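**Bac translucide Flastby (Jollwood), 5 litres, bord arrondi**

Jollwood vend le Flastby comme « le bac qui remplace tous les autres ». Nous le vendons aussi, et nous n'irons pas jusque-là. C'est un bac en plastique translucide, blanc laiteux, à poser sur un plan de travail ou une étagère. Il fait son métier de bac. Pour le reste de ce que promet l'emballage, mieux vaut lire la suite avant de passer commande.

### Ce que dit le fabricant, ce que nous en pensons

**« Contenu visible d'un seul coup d'œil. »** Oui et non. La paroi est dépolie : on devine une couleur, une masse, parfois un contour si l'objet touche le plastique. On ne lit pas une étiquette à travers, on ne distingue pas deux tailles de vis, et deux objets de même teinte se confondent. Si vous rangez des choses qui se ressemblent, il vous faudra un feutre et du ruban, exactement comme avec un bac opaque. Ceux qui veulent voir vraiment ce qu'il y a dedans prendront un modèle cristal, plus cher et qui se raye en quelques semaines.

**« Incassable. »** Le mot figure sur le carton. Il ne figure pas sur cette page. Le fond encaisse bien, les angles aussi, mais le bord supporte mal qu'on s'en serve de poignée quand le bac est plein. Nous avons eu des retours fendus à cet endroit, toujours au même.

**« Empilable. »** Vide, sans problème, les bacs s'emboîtent. Plein et sans couvercle, non : celui du dessus descend dans celui du dessous. Le couvercle est vendu à part, ce que la fiche de Jollwood mentionne en tout petit.

**« 1 000 usages. »** Nous n'avons pas fait la liste. Eux non plus, à notre connaissance : nous l'avons demandée en janvier et elle n'est pas arrivée.

### Ce qui va bien

Le bord, justement, tant qu'on n'en abuse pas. Il est rond, sans bavure de moulage, et on peut y passer la main toute la journée sans s'écorcher le poignet. Ça paraît peu de chose, mais les bacs Galtosetti que nous proposions avant avaient une arête qui laissait une marque rouge, et c'est pour cela qu'ils ont quitté le catalogue.

Le plastique ne sent rien au déballage. Il se nettoie à l'éponge et à l'eau savonneuse. Évitez le tampon abrasif, la surface devient grise et ne revient pas.

Le fond est plat, ou presque. Sur un plateau lisse, le bac vide glisse facilement quand on y pioche d'une seule main. Un bout de tapis antidérapant règle la question, et non, il n'est pas fourni.

### Caractéristiques

| | |
|---|---|
| Contenance annoncée | 5 l |
| Contenance utile, sans déborder | moins, comme toujours |
| Hauteur | 11 cm |
| Teinte | blanc translucide |
| Bord | arrondi |
| Couvercle | en option |
| Lave-vaisselle | « oui » selon Jollwood, panier du haut seulement selon nous |
| Micro-ondes | non |
| Prix à l'unité | 19 € |

Oui, 19 € pour un bac. Nous trouvons aussi que c'est beaucoup. Le tarif dégressif de Jollwood ne devient intéressant que pour des quantités dont un particulier n'a pas l'usage, et nous ne poussons personne à en prendre plus qu'il n'en faut.

### Compatibilité avec les étagères

Le Flastby se pose sur les étagères en fil métallique Wiegand, en profondeur standard. Wiegand le donne comme « parfaitement ajusté ». Il reste en fait un jour sur le côté, assez pour que de petits objets tombent entre deux bacs et finissent au niveau inférieur. Sur du fil, un bac chargé marque un peu à la longue. C'est sans conséquence, mais si les traces vous gênent, glissez un carton dessous.

### Questions qui reviennent

*Alimentaire ?* Le fabricant l'affirme pour les denrées sèches. Nous n'avons pas vu de document pour le reste, donc nous ne le conseillons pas pour le reste.

*Jaunit-il ?* Près d'une fenêtre, probablement. Nous n'avons pas assez de recul pour en dire davantage.

*Peut-on rendre un bac déjà utilisé ?* S'il est propre et entier, oui. Avec des restes de colle d'étiquette, non.

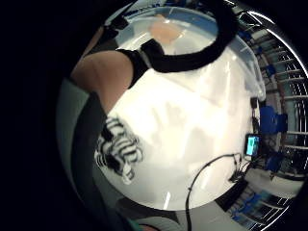
*Dernière modification de la page : juin 2020*

Le bac translucide sur un plateau blanc, sous un éclairage vif. La forme couleur pêche qu'on aperçoit à travers la paroi donne une bonne idée de ce que « contenu visible » veut dire chez Jollwood : une tache floue. L'étagère en fil métallique, à droite, n'est pas comprise dans le prix.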